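Traltusley Two-Arm Bench Package
Equipment / Bench Cells / Two-Arm

Hi, I'm Rima Harb and I look after the bench cells at Sterkton. If you've landed on this page you probably have a budget meeting coming up, so I'll try to give you the stuff I'd want in my own folder before walking in!

The Traltusley package is two white arms, a two-finger gripper on each, the controller, the cables, and a seat of Tridow, the planning software we use to lay out a bench on screen before any money gets spent. I'm a big fan of starting with Tridow (I'd say that even if I didn't sell it) and plenty of customers rent the software first and order the arms later. You send us a list of the things you handle, we put them on a virtual bench, and we both find out where the reach gets awkward.
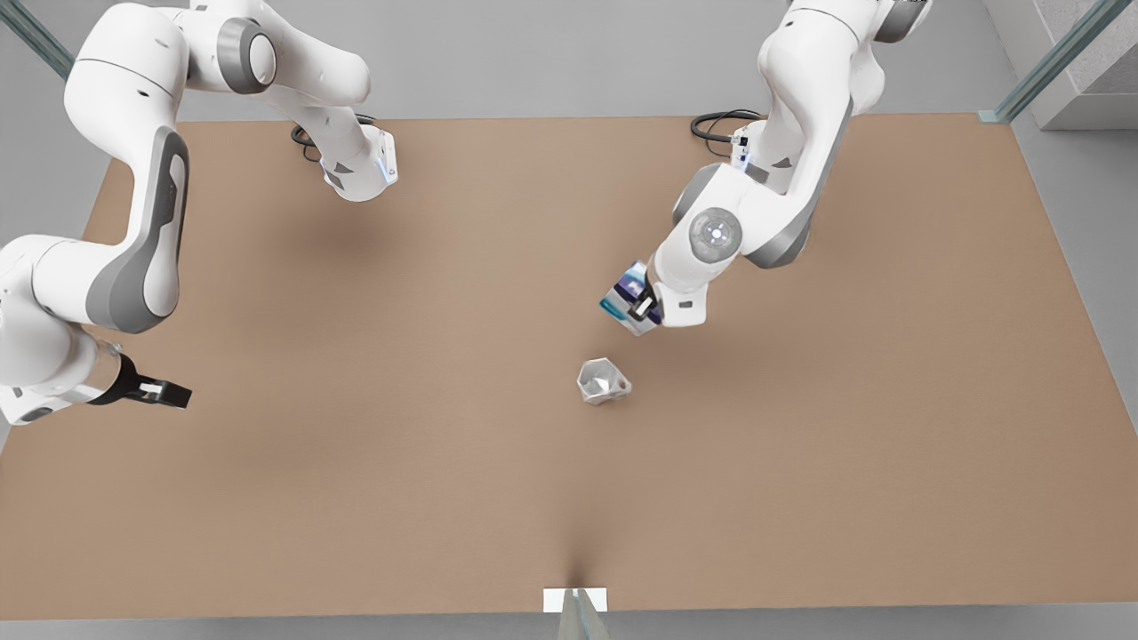 Two arms at the bench in simulation, with the left gripper holding a small item.

Table size is where most quotes go wrong. People price the arms and then try to squeeze them onto whatever table is already in the building. Please measure first, and remember the cables need room to curl behind the arms. If you're replacing the table too, order it early - ours ship separately and they're the slowest thing on the list.

What it costs to get going

Tridow seat, monthly: $79
Layout study, up to 100 of your items: $1,082
Extra finger set, Rizzi mount: $79 per pair
Deposit to hold a build slot: $3,000, taken off the final invoice

The arms themselves are priced by quote. I know, I know, I hate that on other people's pages too. It depends on which reach you need and whether you want us on site for setup, and I'd sooner send you a real number than a pretend one.

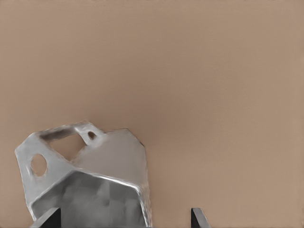
Sheet metal parts deserve their own line in your budget. Bent brackets come in so many angles that one set of fingers rarely suits the whole bin, and Ottó Nyitrai in our shop usually talks people into a second set. Let him! The Rizzi mount swaps with one tool, and a spare pair costs a lot less than a stopped bench. Send drawings if you have them, or just mail us the parts in a padded envelope and we'll measure them here.

Boxed goods are a different conversation. You'll want to look hard at opening width, and you'll want to tell us how full the boxes are, whether they're sealed, and which ones squash. Margit Kun runs our layout studies and she will ask you all of this anyway, so you may as well write it down now. 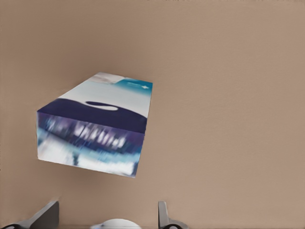 She'll also ask how your items arrive. Flat on the table, standing up, tipped over in a pile - it changes the plan quite a bit, and it can change which arm gets which job. A rough sketch on the back of a packing slip is fine. We've worked from worse.

A few things that aren't in the package: guarding, power work, and the stand for your monitor. Put some money aside for those. Training is included for two people, and extra seats can be added to the order whenever you like.

Prices on this page were checked July 3, 2021. For a quote, write to me or to Titilayo Igwe through the contact form and put "two-arm bench" in the subject line.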